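Food and Nutrition, Level 2
Handout 3: Ripening and storing fruit at home
Tutor: Olumide Ojo

Bring this handout to the Monday practical. You will need it for the storage table, and there is space on the back for your results.

What ripening is

A fruit is still alive after it has been picked. It takes in oxygen, uses up its stores of starch and sugar, and gives off carbon dioxide, water and a little heat. Ripening is one stage in this. The starch turns to sugar, the acids drop, the green colour breaks down and the walls between the cells soften. After that the fruit goes on softening until it spoils.

Much of this is controlled by a gas called ethylene, which many fruits make themselves. It has no colour and only a faint smell. A very small amount in the air is enough to start ripening in a fruit that is ready for it.

Two groups of fruit

For this course we sort fruit into two groups.

Group A carries on ripening after picking. It includes bananas, apples, pears, peaches, plums, mangoes, avocados, kiwi fruit and tomatoes. These can be picked hard and ripened later.

Group B does not ripen further once picked. It includes grapes, cherries, strawberries, pineapples, oranges and lemons. They may change colour or go soft, but they will not get sweeter. Buy them ready to eat.

Melons cause arguments, as different types behave differently. You will not be asked about them.

The fruit bowl

Most homes keep fruit in a bowl at room temperature. For Group A this works well while the fruit is still firm. The trouble starts when everything is kept together. Ripe bananas and apples give off plenty of ethylene, and a kiwi fruit or avocado beside them will ripen sooner than you might want. Bruised fruit gives off more again, so check the bottom of the bowl every day or two.

Depth matters too. Soft fruit at the bottom of a deep bowl carries the weight of everything on top, and air does not move well around it. Use a wide bowl and put the heavy, hard fruit in first. Keep it out of direct sun and away from radiators.

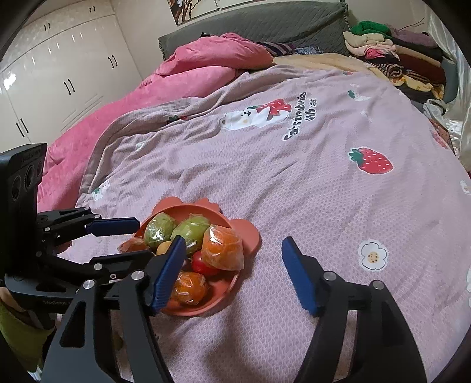
Cold storage

Cold slows ripening down. It also harms some fruits, and this is called chilling injury. Bananas go grey or brown in the skin, though the flesh is often fine for a few days. Tomatoes lose flavour and turn mealy. Unripe mangoes, peaches and avocados may never ripen properly if they go in the fridge too soon.

The rule for Group A is to ripen first and chill afterwards. Berries, cherries and grapes go in the fridge straight away, unwashed, in a container that lets some air through. Wash them just before eating, as water left on the skin helps mould to grow.

Speeding things up

Put the hard fruit in a paper bag with a ripe banana and fold the top over. The bag holds the ethylene in but lets some moisture out. A sealed plastic bag traps the moisture and you are likely to get mould. Look in the bag once a day.

Practical task

Work in pairs. Each pair has 3 hard pears. Put one in a closed paper bag, one in a closed paper bag with a ripe banana, and leave the last one uncovered on the bench. Label each with your names and the start time.

Weigh each pear on the first day and at every check after that. Press gently near the stalk and give a score from hard to very soft. Use the same person for pressing each time, as people press differently. Write down any change in colour or smell.

Aiguo Shi has the key to the store cupboard if you need to check your pears outside lesson time. Please do not move other pairs' bags.

Questions to think about before the write-up

Why does a ripening pear lose weight?
What would you expect if you used a lemon in place of the banana?
Which of your results depend on someone's judgement?

Next handout: drying and freezing fruit.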